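Household and Shop-Floor Chores: Progress Report to Clakik

Period covered: up to end of June
Project: Pillach (tidying and sorting strand)
Prepared by: the Steyn workshop team

Summary

Short version first as we know the panel is reading a lot of these. Shelf work is ahead of plan. Laundry is behind. Tidying and sorting is about where we said it would be, with one big gap (see below). Spend is on profile. We are asking for one change to the milestones and no extra money.

The question you funded us to answer was whether a machine can yet do ordinary chores at home or in a shop without someone standing next to it. Our answer at this stage: some of them, slowly, on a good day, in a room we have set up ourselves. Not ready for a stranger's kitchen. Closer than last time we wrote.

What we did this period

Shelf facing. Pulling stock forward to the front edge of the shelf, labels out. Ran this in the mock aisle at Restusport, after closing, lights as the shop leaves them. 931 items handled over the period. Tins and boxes fine. Bags of anything are a pain, they slump and the arm loses them. Staff at Restusport say the result is "alright", and that they would still walk the aisle afterwards. We would too.

Wiping down. Counter and table tops. Works if the surface is clear. If there's a mug in the way it goes round it and leaves a ring of crumbs, which people in the trial kitchen found more annoying than no wiping at all. Fix is to have it lift the mug, wipe, put the mug back. Lifting is OK. Putting back in the same place isn't reliable.

Laundry. Behind. Towels fold. Shirts don't, or not so you'd wear one. Lost a good part of the period to a wrist fault and waiting on the replacement. Back up and running now but we won't make the shirt target by the date in the plan.

Tidying and sorting. Most of the team's time went here. The chore is "put the things that go together, together", which covers cutlery, toys on a floor, returns in a stockroom, all of it. Real clutter was too much in one go so we dropped back to small plain shapes on a board and are building up from there. Did 104 timed runs. The instruction is given in everyday words by whoever is in the room, no set phrasing. "Group them by colour" goes well. "Group them by shape" less well. Anything with a "but" in it (all the stars but leave the red one) is still hit and miss.

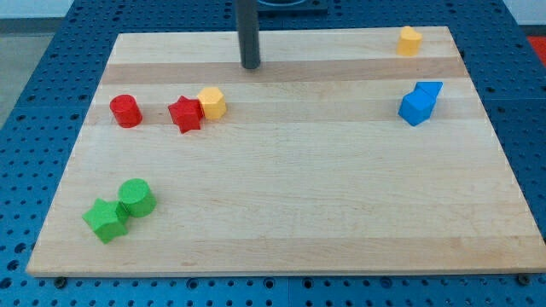

Fig. 1. Sorting strand: blocks on the work board, greens and blues in pairs, reds apart, the two yellows still apart.

The common fault is nudging. Going for one block it catches the neighbour, and then has to spot that the neighbour has moved. It spots this more often than it used to. Same fault you'd get with glasses on a draining board so worth the time, even if blocks look a bit of a step down from what we showed the panel before. Stars and hearts are harder to push straight than cubes, they turn. Cylinders roll if they go over.

Problems and risks

Someone still has to be present. In 3 of the longer sessions a person had to step in and reset things by hand. We had hoped for none by now.

Speed. A person clears the same board in a few seconds. The machine takes minutes. Restusport have been frank that for shop use this matters more to them than tidyness.

Moving between rooms. What it learns in the workshop only partly carries over to the trial kitchen. Different light, different table height. This is the big gap mentioned at the top, and the one we would most like to talk to the panel about.

Change requested

Move the shirt folding milestone back by 6 weeks. Bring the cutlery drawer milestone forward to fill the space, parts for it are already here. No change to the total.

Next period

Swap half the blocks for real objects (spoons, pegs, jar lids) on the same board. Then same objects, kitchen table, no board. Repeat the shelf runs with bagged goods only. Mug lift and replace to be tested seperately before it goes back into wiping. Safety paperwork for unattended running to be drafted, not submitted.

Spend

On profile. Replacement wrist came out of contingency, rest of contingency untouched. Full sheet sent with the claim form.

Happy to host a visit. Mornings are better, the kitchen is booked most afternoons.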